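Washing and storing winter woollies

Once the heater goes off for the year, the jumpers and blankets need a wash before they go in the cupboard. Moths go for wool that has been worn, and the marks you can't see in August turn yellow by the following autumn.

Check the label first. If it says dry clean only, believe it. Most cotton and acrylic knits will go through the machine on a cool gentle cycle, inside out, in a mesh bag. Wool is safer in the laundry tub.

Fill the tub with cool water and mix in a capful of wool wash before the garment goes in. Push the jumper under and leave it for ten minutes. Don't rub it. Cuffs and collars can take a little neat wool wash worked in with your fingertips. Rinse in water of the same temperature, twice if it still feels slippery.

Never lift a soaked jumper by the shoulders. Scoop it up in both hands, press it against the side of the tub, then roll it in a dry towel and kneel on the roll. Unroll it, swap the towel and do it again.

Dry it flat, out of the sun. A mesh rack over the bath is good. So is a clothes airer with a towel over the top bars. Turn it once, usually the next morning. Heavy knits can take two days and feel dry well before the seams are. 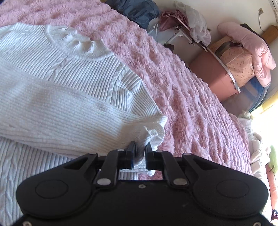
White cable knit with a ruffled cuff, on a pink plush blanket.

Ruffled or ribbed cuffs need shaping while damp. Pat the ruffle into place and leave it alone. If a rib has gone baggy, run a line of tacking thread around it, draw it in to size, and pull the thread out when the cuff is dry.

Pilling comes off with a fabric comb or a battery shaver. Lay the knit on a table and hold it taut. Go lightly over cables, as the raised stitches catch easily.

Plush and fleece blankets are a different job. Wash them on their own, in cold water, with half the usual detergent and no fabric softener, which flattens the pile. Skip the hot dryer too. Line dry in the shade, give them a good shake halfway through, and brush the pile with a soft clothes brush at the end.

Fold knits for storage. Hangers leave points in the shoulders. Put the heaviest at the bottom of the tub and tuck in a cedar block or a bag of dried lavender. Sand the cedar lightly each March to bring the smell back.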